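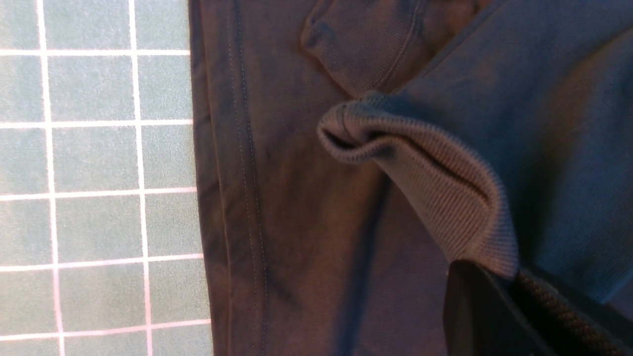

*Arnolex finger at a ribbed cuff, wrist camera view.*

**1/** Notes on the Arnolex textile finger kit from Vadach, after a trial on the folding bench at Turthorpe. We bought it at list price, £443 before VAT. No discount, no loan unit, no arrangement with the seller.

**2/** The job: garments come back from repair, get laid flat, have their sleeves straightened and are folded for dispatch. The arm does sleeves and folds. A person still does the laying out. Sleeves are where most of our time goes.

**3/** What you get in the box: one pair of fingers, 2 spare pads, an adapter plate, screws, a hex key, a printed setup sheet and a download code for Fikre, the grasp planning software. No camera. No camera bracket either, though the product page can be read as if there is one.

**4/** The fingers are matt black, smooth on the outside, with a ridged pad along the inner face. The ridges run diagonally and look a bit like braid. That pad is the part you are paying for. The rest is a competent finger.

**5/** Fitting took Eyerusalem Admasu less than an hour, including swapping the adapter plate. The screw holes lined up. The setup sheet gives a torque figure for the finger screws and none for the plate. We asked Vadach and got one by email the next morning.

**6/** Cuffs first. Ribbing is a good test of a pad. It stretches, it rolls at the edge, and a smooth pad tends to slide along the ribs when you pull. With a cuff folded up on itself, as in the picture, you also have several edges close together and they all look like the right one.

**7/** The diagonal ridges help here. On our old flat rubber pads, a cuff with vertical ribs would creep out sideways during the pull. With the Arnolex pads the creep is still there under a fast pull but much smaller at normal speed.

**8/** Numbers, for those who want them. We logged 236 sleeve grasps on knitted garments. 47 failed. A failure means the cuff was missed, dropped during the pull, or picked up together with body fabric. That is a failure rate just under 20%.

**9/** Is that good? Better than we had. Too high to leave alone on a shift. The brochure quotes no rate at all for knitwear, only "secure handling of soft goods", and I would like to see that replaced with a test method.

**10/** Most of the failures were double picks: the finger closes on the cuff and also takes a fold of the body underneath. Then the sleeve moves and the hem comes with it. Dropped cuffs were the smaller group. The pad grips well enough. It grips whatever you give it.

**11/** Fikre has a setting called layer bias, meant to reduce double picks. It raises the closing point above the mat. At the default value it did nothing we could measure. Meron Weldu moved it up in small steps until thin jersey started to be missed, then came back one step. That is now our value for everything.

**12/** Having one value for everything is a weakness. A thick sweatshirt and a thin jersey top want different heights. Fikre can store profiles but cannot switch between them mid-job. You have to stop the program, load the other profile and start again.

**13/** Vision. Fikre finds edges well when the cloth and the bench differ in tone. We use a grey-green cutting mat with white grid lines. Dark knit on that mat gives a clean outer edge. Pale shirts are worse, and the grid lines were sometimes taken for hems until we masked them out.

**14/** Dark cloth on dark cloth is the hard case. A sleeve lying across the body of the same garment gives the planner little to work with except shadow and the change in texture at the ribbing. It likes a cuff that stands up. A cuff pressed flat against the body gets a low score and is often skipped.

**15/** Lighting made more difference than any software setting. We moved the lamp to one side so that folds throw a soft shadow. Skipped cuffs dropped straight away. I did not log it properly, so no figure.

**16/** Finger width. The tip is fairly broad. For a cuff or a hem this is fine, and it spreads the load so you don't get a pinch mark in the rib. For collars, labels and narrow straps it is too wide. Vadach lists a slim tip as "planned". No date.

**17/** Lint. The ridges collect it, as you would expect. Brushed cotton is the worst. We clean the pads with a stiff dry brush at the start of each shift. The sheet says to use a damp cloth. The damp cloth pushes lint further into the grooves.

**18/** Wear. No visible rounding on the ridges so far. The pads slide off once you remove a single screw, and the spares fitted without fuss. Replacement pads are sold only as a pair and the order minimum is silly – you end up buying several pairs or paying more for postage than for the part.

**19/** Documentation is thin. The Fikre manual describes the menus and leaves out the coordinate conventions, so the first afternoon went on working out which way the closing axis pointed. Support answered by name and answered correctly, which counts for something.

**20/** Licence: the download code covers one machine. Moving it to another controller needs a request by email. No subscription for the basic planner. The profile editor is free until June and will be charged for after that. Price not announced, and I would want it in writing before buying a second kit.

**21/** Who should consider it: anyone already handling knitwear with a parallel gripper and flat pads. Fit the fingers, keep your own planner if you have one, and treat Fikre as optional. If you only handle woven shirts I would expect a smaller gain, but we have not run enough of them to say.

**22/** Who should wait: anyone needing narrow tips, mixed fabrics in one run, or a camera mount that comes with the kit.

**23/** We are keeping ours. Next change is a small script to load the thick and thin profiles from our own job list, so the operator doesn't have to touch the menu. Meron has it half working. The pause between profiles is still longer than the fold.

**24/** Correction to 3/: the adapter plate in the box fits our arm's flange. There are other versions. Check the flange pattern on the order form, as it is a drop-down and the default may not be yours.

25 January 2026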